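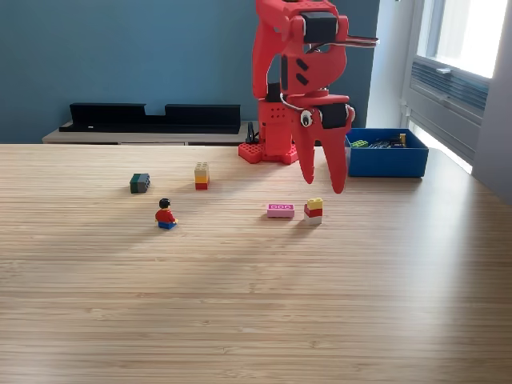 ## Toy corner update for Lalit Chauhan

Hi Lalit! Quick one on the brick sorting at Clumodano, the bit your grant is paying for. We've been through 137 of the 256 donated sets now, and I'm really happy with how it's going – slow, but going.

Everything gets spread out on the light wooden table first, then the loose pieces go in the open blue box. Stacked bricks stay stacked until the end (the kids like finding them that way!).

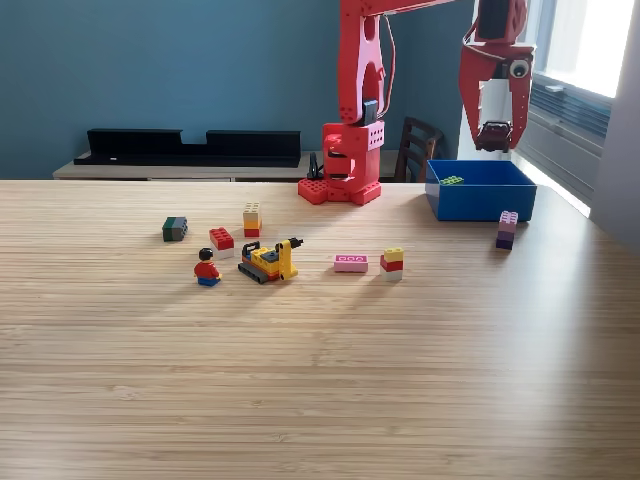

*Bricks, a minifigure and the yellow construction vehicle on the sorting table*

Still to do by the end of March:

- 3 crates from Hamada, not opened yet
- 30 labels for the shelves
- a proper home for the vehicles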